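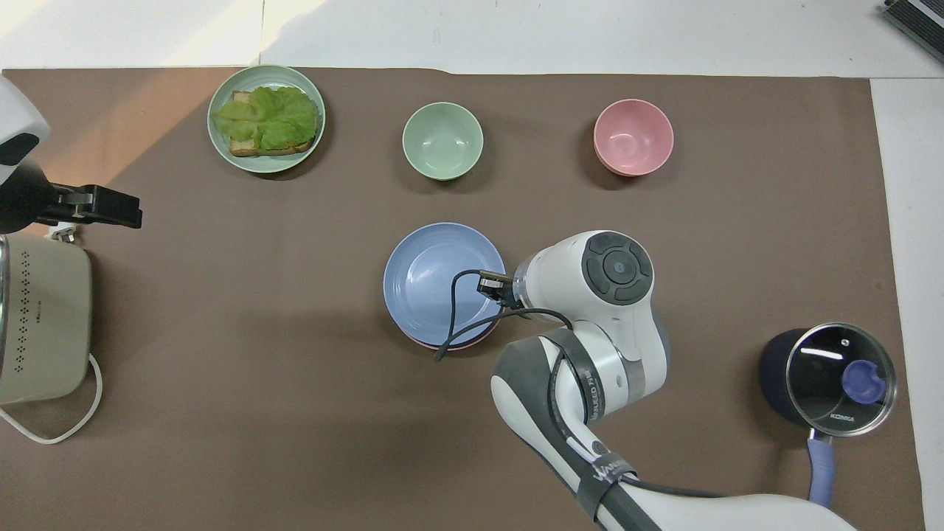

Ladside, December

**When the arms came to the breakfast counter**
Project report by Ea Kárason, work and technology module

I wanted to do my project on something I could stand next to. A lot of the reading for this module is about car plants and huge warehouses, and it is good reading, but I had a part-time job in a kitchen all through school and I kept thinking about that kitchen instead. So when Hisik, who run the staff canteen at the Ladside works, said I could spend my placement with the people on the breakfast counter while they were getting two Wakon arms going, I said yes before I had asked what the hours were. (The hours were early.)

I was there for six weeks. I wore an apron, I wiped things, I watched, and I talked to everyone who would talk to me. This report is about what the arms do, and mostly about what has changed for the people who work beside them.

## What the counter was like before

The breakfast counter feeds the early shift and then, after a short lull, the office people. The food is simple: toast with something on it, eggs, porridge, soup later in the morning. What makes it hard is the rush. Everybody told me the same thing about it, which is that the cooking is easy and the dishes are the problem. Plates have to be in the right place, the right way up, next to the right pan, at the moment the food is ready. If the bowls run out at the front, somebody has to leave the hob to fetch more, and then the toast catches.

Before the arms, this was shared out by habit. The person on the hob cooked, the person in the middle plated and the person at the end served and cleared. On paper that is three jobs. In practice the middle person did half of the other two as well, and it was the spot that people tried to swap out of.

## What the arms do

The arms work on the training table, which stands behind the counter and is covered with a big brown mat so that nothing slides. The tasks are small ones. Move a dish, set a bowl down, go into a dish and come out again without tipping it. In the photo at the top one gripper is over the blue dish, which is stacked on a pink one, and the other arm is just poking in from the left by the electric cooker. The plate of toast and lettuce is a typical breakfast for us, and it is a lovely thing to test with, because lettuce does not sit still and does not have a proper edge to hold.

I had expected the food to be the difficult part. For the team it has been the stacks. Two dishes that sit neatly together look like one dish if you only see them from above, and a person pulls them apart with a thumb without thinking. I must have separated thousands of plates in my life and I could not have told you how I do it. One of the cooks spent most of a morning doing it slowly, over and over, while the technician watched her hands and made notes. She said it was the first time at work that anyone had asked her how she did something and then written down the answer.

Pans with lids are the next thing. The lid on the saucepan has a round knob that is easy for a hand and less easy for a small gripper, and glass throws back the light from the windows. In the mornings the sun comes right across that table. The technician would like a blind. The cooks would very much like to keep the sun! This was still being argued about, in a friendly way, when I left.

## What it changes for the people

### The middle job

I asked each person on the counter what they thought they would be doing differently by the end of the trial. The plan from Hisik is that the arms will take over laying out dishes and the simpler plating, and the person who used to stand in the middle will look after the arms and help at both ends.

That sounded like a smaller job to me at first. Having done it for several mornings, I think it is a different job, and in some ways a bigger one. You have to notice when something is about to go wrong and stop it early. You have to set the table out so that the arm has room to come in, and you learn to leave bare mat between the bowls. You also become the person everybody asks. The man who had this spot for most of my placement told me that his feet hurt less and his head hurt more. He was cheerful about it, but he also asked the kitchen manager whether the new duties would be put into his job description, and I think that was a very fair question. When I finished, the answer was that it was being looked at.

### Talking

I kept a notebook of small changes, and many of them were about talk. In the old set-up people called out to each other all the time: "two more bowls", "behind you", "toast up". When the arms are running people call out less, because they are watching. A few said they missed it. One person, who is quite shy and had never liked the shouting, said it was the best thing about the whole trial. I had only thought about noise as something you want less of, and I had to go back and rewrite a whole section of my plan after that conversation.

### Worry about jobs

I did ask about this and I want to be straightforward about it. Over 18 people work across the canteen, counting the part-timers, and the ones I spoke to had all wondered whether there would be fewer of them next year. The manager has said that no posts will go during the trial. People believed her. They also pointed out that a trial comes to an end, and that she is not the person who sets the budget.

What seemed to help was being close to the thing. The people who worked at the training table every morning were much calmer than those on the lunch shift, who had mostly heard about it second-hand. They knew exactly how good the arms were and how far there was to go. The lunch team had been shown a short film from the maker in which everything worked, and it had made them more anxious. If I were running a project like this I would invite the lunch team in for a normal morning, spills and all.

### Pride

This is the part I enjoyed most. I thought people might feel that the arms made their skills look ordinary, and with some of them it went the other way. After watching a machine try to get a slice of toast on to a plate without losing the lettuce, you look at someone doing it with one hand while reaching for a pan with the other and you are simply amazed. I saw cooks notice this about themselves. They started explaining things to me that they had never put into words, like how you can tell by weight whether there is one dish in your hand or a pair.

## How I worked, and what I would do differently

I talked to people in breaks and wrote my notes up at home in the afternoon. I did not record anyone, and I let people read what I had written about them if they wanted to. Two did. One of them corrected how I had described the porridge, quite rightly.

My biggest mistake was starting with the arms. My first week of notes is nearly all about joints and cables and hardly mentions a person. It is fun to look at, and I do not regret learning it, but I lost a week of the old way of working that I could have been writing down. I would also have liked to talk to the customers. I had a few chats at the till, mainly about whether the toast would be ready sooner, and that is not enough to say anything from.

I only saw the early part of the trial. I can say what people hoped and feared and what their mornings were like, but I can't say how it will settle. I have asked to come back for a visit once the arms have moved from the training table to the counter itself, and the manager has said I am welcome as long as I bring my own apron.

## Thanks

To the whole breakfast team at Ladside, who were patient with me at an hour when I would not have been patient with anyone. To the technician, for letting me press the button. And to my family, the other Kárasons, who have been hearing about stacked dishes at dinner since the placement began and have started handing me plates one at a time.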